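# Parkora 소매금융 부문 인수 실사팀 계약직 모집

Parkora는 지방 소재 금융회사의 인수·합병 자문을 주로 하는 회사입니다. 이번에 저축은행 한 곳의 소매금융 부문 매각과 관련해 매수자 측 실사를 맡게 되어, 여신 자료 검토와 재무 모델 작성을 담당할 계약직 인력을 모집합니다.

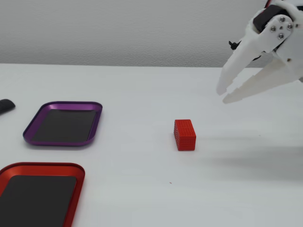

흰 테이블과 연회색 벽, 오른쪽 위는 흰색 그리퍼

## 모집 개요

- 모집 인원: 7명
- 고용 형태: 기간제 계약직 (계약 기간 9개월, 프로젝트 일정에 따라 연장 협의)
- 근무지: 서울 본사. 실사 기간 중 매각 대상 회사 인근 사무실로 출장이 있습니다.
- 근무 시간: 월요일부터 금요일까지, 오전 9시 출근
- 소속: 금융기관자문본부 실사2팀
- 팀장: Yasuo Hosoda

매각 대상 회사의 이름과 매수 후보는 비밀유지계약 체결 후에 알려 드립니다. 서류 전형 단계에서는 문의하셔도 답변드릴 수 없습니다.

## 프로젝트 내용

매각 대상은 예금, 신용대출, 자동차 할부, 소액 주택담보대출로 이루어진 개인 고객 사업부입니다. 기업여신과 투자금융은 매각 범위에 들어가지 않습니다. 매도자는 사업부를 통째로 넘기는 방식을 우선 검토하고 있으나, 자동차 할부 채권만 따로 떼어 파는 안도 남아 있습니다. 두 경우의 가격 산정 방식이 다르므로 실사 보고서도 두 벌로 작성합니다.

영업점은 373곳이 아니라 대리점과 제휴 창구를 합한 접점 수가 373곳입니다. 지난번 공고를 보고 이 부분을 혼동한 지원자가 있어 적어 둡니다. 접점별 수익성 자료는 매도자가 정리한 것을 받아 쓰되, 임차 계약과 제휴 수수료는 저희가 원본 계약서와 대조합니다.

자료실은 Mular에서 운영하는 온라인 데이터룸을 사용합니다. 내려받기와 인쇄는 제한되어 있으며, 열람 기록이 모두 남습니다. 전산 이전 비용 검토는 협력사 Skatano가 맡고, 저희 팀은 그 결과를 재무 모델에 반영하는 일만 합니다.

## 담당 업무

### 여신 자료 검토 (4명)

- 상품별 연체율, 대손충당금, 상각 채권 내역 확인
- 표본으로 뽑은 대출 서류와 원장 대조
- 담보 평가서와 등기 사항 확인
- 채무조정 채권의 분류 기준 검토
- 매도자 답변서 정리 및 추가 질의서 작성

### 재무 모델 (2명)

- 예대마진과 조달 비용 추정
- 매각 구조별 가치 평가표 작성 및 갱신
- 인력 승계와 퇴직급여 부채 반영
- 민감도 분석표 작성

### 규제·인허가 자료 정리 (1명)

- 대주주 변경 승인에 필요한 서류 목록 관리
- 영업양수도 관련 고객 통지 일정 정리
- 법무법인과의 자료 수발신

업무 배정은 지원서에 적은 희망 분야를 기준으로 하며, 면접 결과에 따라 바뀔 수 있습니다. 여신 검토 인원은 실사 중반 이후 재무 모델 업무를 일부 지원합니다.

## 지원 자격

필수 사항은 다음과 같습니다.

- 은행, 저축은행, 캐피탈, 회계법인, 신용평가사 중 한 곳 이상에서 2년 이상 근무한 분
- 엑셀로 재무제표와 채권 명세를 다룰 수 있는 분
- 한국어로 보고서를 쓸 수 있는 분
- 해외 출장에 결격 사유가 없는 분

아래에 해당하는 분은 서류 심사에서 우대합니다.

- 소매금융 채권 매각 또는 인수 실사 경험
- 공인회계사, 신용분석사, 감정평가사 자격
- 영어 또는 일본어로 회의 참석이 가능한 분. 매수자 측 담당자인 Hok-lam Mak, Siu-fong Ng 두 분과의 주간 회의는 영어로 진행합니다.
- SQL로 대출 원장을 조회해 본 경험

현재 금융회사에 재직 중인 분은 퇴직 예정일을 지원서에 적어 주십시오. 최근 1년 안에 저축은행 매각 자문에 참여한 적이 있는 분은 이해상충 확인서를 추가로 내야 합니다. 확인서 양식은 서류 합격 후 보내 드립니다. 본인이나 배우자가 상장 저축은행 또는 그 모회사의 주식을 보유한 경우에도 면접 전에 신고해야 하고, 계약 기간 중에는 매매가 금지됩니다.

## 급여와 처우

급여는 경력에 따라 면접 후 협의합니다. 4대 보험에 가입하며 퇴직금은 법정 기준에 따라 지급합니다. 계약 기간이 연장되지 않아 근속 1년을 채우지 못하면 퇴직금 지급 대상이 아니며, 이 경우 종료 수당을 계약서에 따로 정합니다. 출장 숙박비와 교통비는 회사가 부담하고, 출장 일비는 다음 달 급여와 함께 나갑니다.

중간 보고서와 최종 보고서 제출 전 2주는 야근이 있습니다. 연장근로 수당은 실제 근무 시간으로 계산합니다. 업무용 노트북은 회사가 지급하며 개인 기기로는 데이터룸에 접속할 수 없습니다. 재택근무는 하지 않습니다.

## 전형 절차

1. 서류 전형
2. 실무 과제 (대출 채권 명세를 받아 연체 구간별로 정리하고 의견서 한 장 작성, 제한 시간 3시간)
3. 실무 면접: Yasuo Hosoda, Augustina Eshun
4. 신원 및 경력 조회
5. 계약 체결

실무 과제는 본사에서 진행합니다. 인터넷 검색은 할 수 없고 계산기와 엑셀은 쓸 수 있습니다. 과제용 명세는 가공한 자료입니다. 면접은 한 사람당 40분이며, 재무 모델 지원자는 과거에 만든 모델의 구조를 설명하는 시간이 포함됩니다. 전 직장의 비밀 자료는 가져오지 마십시오.

## 제출 서류

- 이력서 (자유 양식, 사진 불필요)
- 경력기술서: 참여한 거래의 종류와 본인이 맡은 부분을 적되 회사명은 가려도 됩니다.
- 희망 분야 한 가지 또는 두 가지
- 근무 가능 시작일
- 자격증 사본 (해당자)

파일은 PDF 하나로 묶어 Parkora 채용 홈페이지의 '계약직' 항목에 올려 주십시오. 파일명은 '실사2팀_성명'으로 합니다. 우편과 방문 접수는 받지 않습니다.

## 일정

접수는 8월 27일에 시작해 9월 둘째 주 금요일 오후 6시에 마감합니다. 서류 결과는 마감 후 영업일 기준 5일 안에 지원자 전원에게 이메일로 알립니다. 실무 과제와 면접은 9월 안에 마칩니다.

분야별 인원이 먼저 채워지더라도 마감일 전에는 접수를 닫지 않습니다. 적격자가 없으면 모집 인원보다 적게 뽑을 수 있습니다.

## 문의

채용 절차와 서류에 관한 문의는 인사팀 Jocelyn Pascual 앞으로, 채용 홈페이지의 문의란을 이용해 주십시오. 전화 문의는 받지 않습니다. 헤드헌팅 업체 Tam을 통해 이미 연락을 받은 분은 홈페이지에 중복으로 지원하지 말고 해당 업체 담당자에게 서류를 내면 됩니다.

제출한 서류는 채용이 끝난 뒤 파기합니다. 허위 기재가 확인되면 계약 체결 후에도 계약을 해지할 수 있습니다.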